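Stikby bin-picking kit: interim report on the trial at Flurport

Prepared for the Papadakis fund by Iraklis Liapis, Flirmont

The second period of the grant was spent on the sorting of mixed small parts, as set out in the work plan. The Stikby kit, supplied as a two-finger gripper with a wrist camera and control software, was installed at the Flurport store in July. The supplier's staff attended for the first two shifts, after which our own technicians ran the trial without help.

The test set consists of 300 items returned from repair benches, most of them cylindrical and of differing diameters. Each item is to be lifted from a blue plastic bin and placed in the correct neighbouring one. Capacitors were included at the request of the store, as their smooth sides and exposed terminals make them awkward to handle by machine.

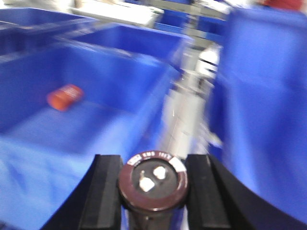 Of the full set, 92 per cent were placed correctly at the first attempt, against 73 per cent in the first period. The gain followed a change to the finger pads and a slower approach over the bin rims. Remaining faults fall mainly into one group – short items lying close to a bin wall, where the fingers cannot open fully. The supplier has been asked to provide a narrower set of fingers and has agreed to do so under the existing hire terms.

Spending remains within the approved budget. One cable was replaced under warranty. We request the fund's consent to extend the hire of the kit by 2 months, so that the new fingers may be tested on the same items before a decision on purchase is put forward.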